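4.3 Collecting the demonstrations

The demonstrations were given by remote control. Shoaib Jadoon drove the arm for most of them and I did the rest, with Henok Gidey logging the runs. We kept 64. The Tekon handbook says a task of this kind can be learnt from far fewer, and I no longer believe it.

My main doubt is about what the operator knows and the robot does not. Shoaib watched the object directly as well as the wrist view, so some of his corrections rest on things the policy never gets to see. With film-wrapped items this matters more than we allowed for in the plan. The film shines, folds and hides the true edge, and in many wrist images the object blocks most of the view beyond the fingers. 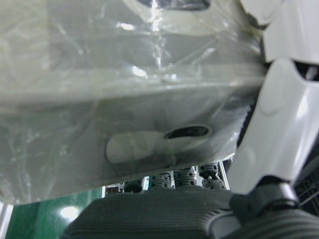 Figure 6. Wrist camera view with a plastic-wrapped object against the white finger links. Note the bright streaks on the film.

Amparo Cantero suggested teaching the grasp by hand instead, moving the arm directly. We tried this on a Friday afternoon and dropped it – our own hands kept getting into the wrist images, and the paths were no smoother.

After cleaning, the set held 1,258 usable frames out of 1,627. Most of those thrown out were blurred. I would be careful about reading much into the training loss, which fell nicely in every run. It shows that the policy can copy Shoaib. Whether it can pick up a parcel he has never handled is a separate matter, and the tests in section 5 are too few to settle it.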